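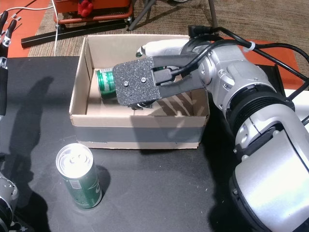 Six months in, the packing trial at Kindside has used a little over half its money, and I can't yet tell you that it has made anybody's day shorter. I was asked to write this report because I sit between the people who wanted the arm and the people who work beside it, and I have tried to be fair to both. The sort of job we are paying for is easily stated: a can goes into an open cardboard box, held in a gripper with a gritty grey pad screwed to its finger, while the next green can stands on the black table waiting its turn. A new starter learns to do that before the first tea break. We are in month six.

The report covers the period up to the end of April. It follows the headings in the grant agreement, except that I have moved the staffing section forward. It is the part your panel asked most about at the last meeting, and I think it was being left until everyone was tired.

What we said we would do

The application promised three things. Utside would supply and set up an arm that could pick drinks cans and place them in mixed boxes. Kindside would run it next to the existing packing line without closing that line. And we would report on what changed for the packers, in terms of strain, hours, pay and what they thought of it. The application also used the phrase "freeing staff for more rewarding work" in two places. I did not write that, and I have not found anyone on the floor who can tell me what the more rewarding work is. I return to this below.

Staff

No one has lost their job. I put that first so it is on record, and also to say that it was never likely to happen in the first six months, so it should not be read as a result. The real question is what happens when the short contracts come up for renewal in the autumn. I have asked for a written answer from management and have been told one is being drafted.

Nisreen Qaisi moved from the line to the arm in the second month. Her title is now cell operator. Her pay is the same. Her day has changed a good deal: she sets out the cans and boxes, starts each run, watches it, and steps in when something needs putting right. She told me the lifting is less and her shoulder is better for it, and I believe her, as she had been asking for a change of task for a long time before any of this. She also told me that watching is tiring in a way that packing was not. When she packed, she could talk to the woman next to her. Now she has to look at the arm.

Anas Moussa covers for her on the late shift. He is more cheerful about it and has picked up a fair amount of the programming by standing behind the Utside engineer and asking. If this project has produced one clear good for one person, it is probably that. But he learnt it in his own way and there was no training plan, even though there is a line for one in the budget. Most of that line is unspent. I would like it spent before the next report, and I would like the packers who did not volunteer to be offered it too.

The remaining packers have had the least attention. Their targets did not go down when Nisreen left the line, and for five weeks no one was brought in to fill her place. Maysoun Dabbas, who is the shift lead, raised this and was told that the arm's output would make up the difference. It did not. A temporary packer was then hired out of the general wages budget, so the cost does not appear anywhere in the project accounts. I think it should, and I have asked for it to be added as a note.

What the arm does

In its best week so far the arm placed 638 cans over the hours it was running. A single packer handles 3000 in a week without hurrying. Utside say this is the wrong comparison at this stage, and they have a point, as the arm is not run for whole shifts and is often stopped on purpose while settings are changed. I include the two figures anyway. The application had a graph in it which showed the lines crossing in month four.

The share of picks that finished without anyone stepping in was 77 per cent in that same week. The other picks were nearly all of two kinds. Either the can was gripped too near one end and turned as it was lifted, or it was set down touching the wall of the box and the box shifted. Harsh Tyagi at Utside changed the pads on the gripper fingers during the spring and says the slipping has improved. I have seen his log and it does suggest that, though the log only counts the runs he was present for. I have asked that Nisreen and Anas keep their own tally on the same form so that we are all counting the same thing.

I was also told, early on, that the arm would cope with whatever boxes we use. In practice it copes best with shallow ones. The deeper boxes that go to our two largest customers have been put off to the next period. Those boxes are where most of the bending and reaching is, and they were the reason the packers agreed to the trial. Shamim Orakzai said so at the first staff meeting, and it is in the minutes. I do not suggest anyone misled her, but the easy boxes have been done first and the hard ones have slipped, and the benefit to people's backs has slipped with them.

Safety and comfort

There have been no injuries. There have been 2 near misses written up, both of them hands going towards a box while the arm was paused but still live. In both cases the person thought the run had ended. Utside have since agreed that a paused arm should look and sound different from a stopped one, and a light is on order from Brokex. Until it is fitted, the rule is that the operator calls out before anyone reaches across. People do this on the day shift. I am less sure about the late one.

The noise is not bad. There were complaints about cables when the arm first went in, and these have been dealt with. There was a separate complaint about the space taken up, as the arm's table went into the corner where people used to sit for ten minutes when the canteen was full. No replacement has been found. It sounds like a small thing in a report of this sort, and it comes up in every conversation I have.

Money

Spending on equipment is on budget. Spending on engineering days is over, and Utside have carried part of that themselves, which I want to acknowledge. Spending on training is well under. Spending on the outside evaluation by Mahasneh is nil, as their visit was moved twice at our request. They now have a firm slot in the next period. I would ask the panel not to let us move it again, even if we write in saying the arm is nearly ready and it would be better to wait. I expect that letter will be suggested.

Where I disagree with my colleagues

Management's own summary, attached, calls the trial "on track with some delay to throughput". I have not asked for that to be changed, as it is their summary, but I would not sign it. The trial is on track as a piece of engineering practice for Utside, who are learning a lot from our floor. As a way of making packing less hard on the people who do it, it has helped one shoulder and given one young man a skill. The other packers have so far worked a little harder to make room for it.

Maysoun read a draft of this and thought I had been too gloomy. Her view is that the first year of anything new is like this, that the old strapping machine was hated too, and that no one would now give it up. She may be right. The strapping machine, though, took over a job people wanted rid of from its first day on the floor.

Next period

We ask the panel to release the second payment on these conditions, which Kindside and Utside have both seen in draft:

The deep boxes are tried first, before any more work is done on speed.
The training line is spent, and places are offered to every packer on both shifts.
The temporary packer's wages are shown in the project accounts.
Line targets are adjusted for any hour in which a packer is working at the arm.
The written answer on autumn contracts is sent to staff before it is sent to you.

Utside have accepted the first. Kindside have accepted the second and third and are considering the other two. I will write again when I have their reply.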